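# Pallow Campus to Extend Lunch Service Beginning in June

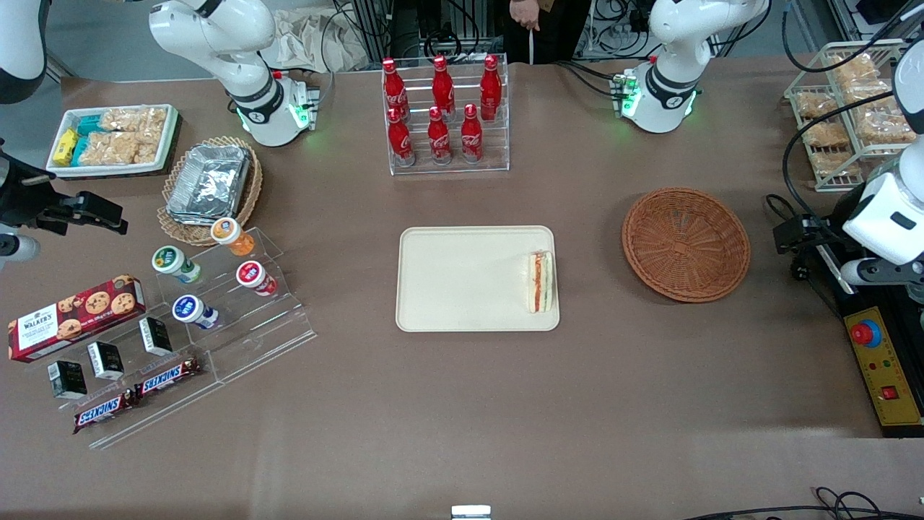 *A triangular sandwich on a serving tray, with bottles of Coca-Cola on a display rack.*

The Pallow campus will extend its weekday lunch service by 2 hours beginning in June, the Office of Dining Services announced. The Galli Hall counter, which now opens at 11 a.m. and closes at 1 p.m., will remain open until 3 p.m.

The change follows a review of afternoon class schedules. According to the office, up to 630 students and employees have classes or shifts that overlap with the current lunch period.

"Many members of our community have had to choose between a meal and a class," said Junhao Li, director of dining services. "The longer hours will give them time for both."

Sandwiches, salads and bottled drinks will be sold for the full period. Hot meals will continue to end at 1 p.m. Meal plan balances will be accepted at all times, and prices will not change.

The Bestier Building coffee stand will keep its present hours. Departments that order boxed lunches through the Pevurik catering desk should continue to submit requests by noon on the working day before pickup.

Menus and allergen information are posted at the Galli Hall entrance.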